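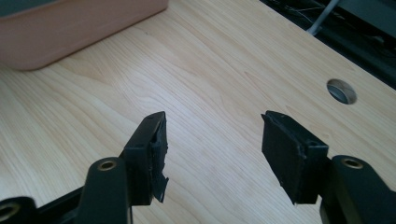

The second-hand furniture trade in Meltholm used to run on wardrobes. Big dark ones, bought at house clearances and sold on to people with high ceilings. Today the wardrobes stay in the warehouse and the desks go out within days.

Dealers on Turngate, the long street behind the old goods station, date the change to the spring when so many office workers were sent home and told to carry on from the kitchen. Most bought whatever could be delivered fastest. A fair number of those desks have since sagged, chipped or gone to the tip, and their owners are back looking for something that will last.

What they want is pale wood. Maple, birch, ash and beech all sell, and buyers often can't tell them apart. Oak sells too if it hasn't gone orange. Mahogany, which cost a great deal more when it was new, can be had for very little. One shop has a partners' desk in the window that has been there since April, marked down twice.

A good deal of the pale furniture is veneered, and this puts some customers off. They have heard that veneer means cheap. It can do, but it covers a wide range of work. A veneer is a thin slice of timber glued to something thicker, and the thing underneath matters as much as the slice on top. On older school and office desks the core is often solid boards or good ply, and the surface will take careful cleaning and even a light sanding. On the cheapest modern ones the core is chipboard, and once water gets into the edge it swells and stays swollen.

The edge is the place to look first. Run a thumb along the front, where wrists and sleeves have rubbed for years. If the veneer lifts or clicks when pressed, the glue has failed. A small area can be put right with wood glue, a clamp and a night's patience. If it has lifted along the whole length, the desk should be priced as a repair job.

Altıntaş, a family workshop at the station end of Turngate, takes in desks from closed offices and schools. It bought 686 in a single lot last year, when the Zolmont insurance building was emptied, and has sold nearly 500 of them. The rest are stacked on their sides under blankets. The workshop strips the old varnish, mends the drawer runners and puts on two coats of hard wax oil. It doesn't fill every dent. Ink stains are left unless a buyer asks.

Size causes more returns than condition does. A desk that looked modest in a warehouse can block a bedroom door. Dealers advise cutting newspaper to the shape of the top and leaving it on the floor for a day or two, with a chair pulled out behind it. Depth is usually the trouble. Older office desks were built to hold a typewriter and a pile of folders, and they stick out further than people expect.

Care is simple enough. Dust with a dry cloth, wipe up spills at once and keep hot mugs off the surface. Pale wood darkens in sunlight, so anything left in the same spot for a year will leave its outline. Moving things about every few weeks helps it colour evenly. Spray polish with silicone in it is best avoided, as it makes later refinishing difficult.

Delivery within Meltholm is normally included in the price. Upper floors cost extra, and most shops will ask for the width of the stairs before they load the van.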